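Home Shop Robotics > Build Logs > Two-arm trash bag changer, page 1

Two-arm trash bag changer (long, sorry)
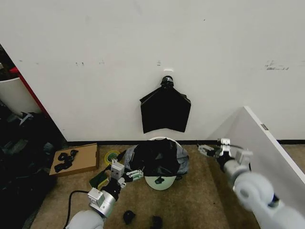 Both arms reaching in, new corner of the shop. Spare bag on the hook.

wavumar_dan_fan
Posts: 183
Finally at the point where I want to show this off! For anyone who missed my October thread, the goal is one dumb chore done start to finish: take the bag out of a small round bin, put a fresh one in, fold the edge over the rim. Two arms, parallel fingers, no special tools on the ends. The bin is just a normal white bin and I want to keep it that way.

Software is Wavumar for the arm control and my own pile of Python on top. I teach it by moving the arms through the job by hand and saving the run. I've got 242 saved runs now and I'm having way too much fun (my spouse has stopped asking why we go through so many trash bags).

Where it stands: grabbing a bunched up bag out of the bin is the good part. Opening a new bag is the bad part. Thin black plastic sticks to itself and the fingers have nothing to pull against. I'd love ideas on that before I go buy anything.

Oh, and the adhesive hook on the wall is staying. I tried a shelf, I tried the floor, and having the bag hang in the same spot every time helped more than any code I wrote that month.

tinbucket
Posts: 18
This is so cool. I've been waiting for somebody on here to go after bags. Everyone does blocks and cups and then quits when something is floppy.

Question about the hook. Is the bag tied on? Looks like it's knotted right under the hook. How do the arms get it off?

wavumar_dan_fan
Yep, knotted at the top. One arm holds the knot, the other pulls down on a corner, then they both lift it off. It's slow. Undoing the knot with these fingers is a different story and I mostly do it myself right now, so put that on the list of things that are cheating.

ridgeline_cnc
Going to be the grump here. Why knot it at all? You've added a hard step to your own problem. Hang the bag from a clip with the mouth already open a little, and half your trouble goes away. Or leave the bags on a roll in a holder and tear one off. A job like this should be about the fixture first and the robot second.

wavumar_dan_fan
I get it, and for a shop that had to change fifty bins a night I'd agree with you. But then I've built a bag dispenser, and I wanted to build a robot that can deal with a bag. If I have to set up the house for it, I might as well change the bag with my own hands.

ridgeline_cnc
You already set up the house. You put a hook on the wall.

wavumar_dan_fan
OK that's fair, haha. The hook counts.

ebihara_bench
I'm with the OP on leaving the knot in for later, but with ridgeline on doing it second. Get the liner going in cleanly with a bag you've opened yourself, save a bunch of those, and then work backward to the knot. When I did laundry folding with my Ebihara kit I went front to back and spent the whole winter on picking up a sock.

For opening the bag: rub, don't pull. One finger pad holds a layer still and the other slides sideways a tiny bit. You need grip on the pads. Bare hard fingers will just skate over that plastic. I glued on strips cut from a rubber dish glove and it made a huge difference, cost me nothing. Replace them when they get shiny.

tinbucket
Seconding the dish glove. Bicycle inner tube works too but it leaves black marks on everything. Speaking of which, what happened to your wall?

wavumar_dan_fan
Shop wall. It has lived a life. Carpet too.

Glove strips are a great idea, trying that tonight. I have a thicker pair in the kitchen and a thin pair in the garage, any preference?

ebihara_bench
Thin. The thick ones squish and you lose your feel for when the fingers are closed.

gallumano_user
Different topic, but tape that cable down! You've got a black one looping over the carpet by the left arm. I had one just like it catch under the base of my Gallumano and it yanked the plug in the middle of a run. Arm dropped straight onto the bench. I had to reprint two parts and order a third.

Also I'd clear the floor some. Box lid, roll of tape, that pile on the left. If you're teaching from camera views, every one of those things is something it might decide matters. I moved a coffee can once and my arm started missing by an inch.

ridgeline_cnc
Agree on the cable, strongly. There's a roll of tape sitting right there on the floor.

ebihara_bench
Disagree on clearing the floor! Leave the junk, just move it around between runs. If it only ever sees a clean carpet it'll fall apart the first time somebody leaves a shoe out. I'd do the same with the bin. Shift it a few inches each time.

gallumano_user
Sure, once it works. While you're still getting the basics going I'd keep it boring. We can agree to fight about this one.

wavumar_dan_fan
Cable gets taped tonight, promise. On the clutter I've been kind of in between, stuff gets kicked around as I work and I don't put it back. I'll do a batch with things moved on purpose and a batch with a bare floor and post how each one does.

One more question while I have you all. Anybody using the Walitz wrist mounts? I want a little more reach down into the bin without the knuckles bumping the rim.

tinbucket
I have one. Nice part, but it adds weight out at the end and you'll have to slow down your moves. Measure your bin depth first, you might get there by just raising the arm base.

wavumar_dan_fan
Raising the base is free, so that goes first. Will update when the glove strips are on.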